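Taking computers apart, one chip at a time

A kit from Cliltero promises to strip the useful parts out of old office machines. We spent a day with it.

January 2025

Most old office computers end their lives in a skip or a shredder. The processor and the memory inside are often still good, and there is a market for both, but somebody has to open the case and get them out. That takes a person a few minutes with the right screwdriver, and the few minutes are what kills the business case.

Cliltero, a small firm with a workshop in Sturkisville, sells a kit called Skedbridge that is meant to do the dull part. For £2623 you get a gripper with a camera on it, two spare sets of fingers, a printed tray to put parts in and a year of software. You do not get a robot arm. The kit bolts on to most of the light arms a small workshop might already own, and if you have none, Cliltero will hire you one for £312 a month.

Setting up took most of a morning. The tray has to be fixed down beside the computer and must not shift, so a slatted aluminium table is the sensible choice. You then teach the arm where the corners of the tray are and let the software do the rest. The manual is 40 pages too long in some chapters and says almost nothing about cable routing, which we had to work out for ourselves.

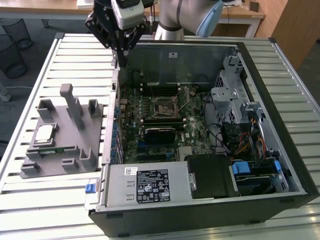 The side panel still has to come off by hand. So does the cooler, if there is one over the processor, and the old paste needs a wipe. Cliltero is open about this on its website, though the line is well down the page. What the kit handles is the lifting and placing: a processor between the socket and its holder on the tray, a memory stick between its slot and another holder. It can work in either direction, so a refurbisher can use it to fit parts as well as to take them out.

The fingers are the best thing in the box. They are narrow enough to get down between the memory slots, and they close slowly. A processor is an awkward thing to hold, being flat and square with contacts on the underside that must not be touched, and the grip has to be on the edges only. The force setting runs from one to ten. We left it at three and saw no reason to change it.
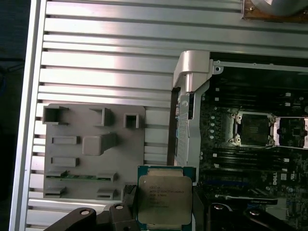 Software is where the money goes after the first year. The licence renews at £273, and without it the arm will still move but the part-finding stops working. Cliltero keeps a list of motherboards it knows, which stood at 1735 when we looked. Boards that are missing can be added by hand in half an hour or so, and the next update is due in April.

We would like to see a bigger tray. The one supplied is fine for a single machine, but a workshop with a stack of towers will be emptying it all day. A larger version can be had from Stankevičius, which prints the trays for Cliltero, although it is sold separately and we have not tried it.
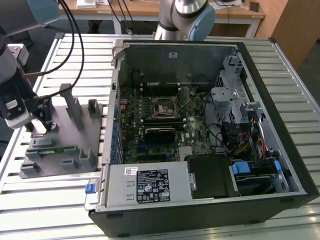 An open tower beside the Skedbridge tray, with the gripper over the tray.

Who is it for? A repair shop that sees a few computers a week should save its money, as a steady pair of hands is quicker and can deal with a stuck latch. The sums look better for a recycler with long runs of the same model, where the arm can be taught once and left to get on with it – provided someone is nearby to take off the panels and swap the cases over.

Skedbridge is sold direct by Cliltero. Delivery is extra, and the hire arm needs a deposit.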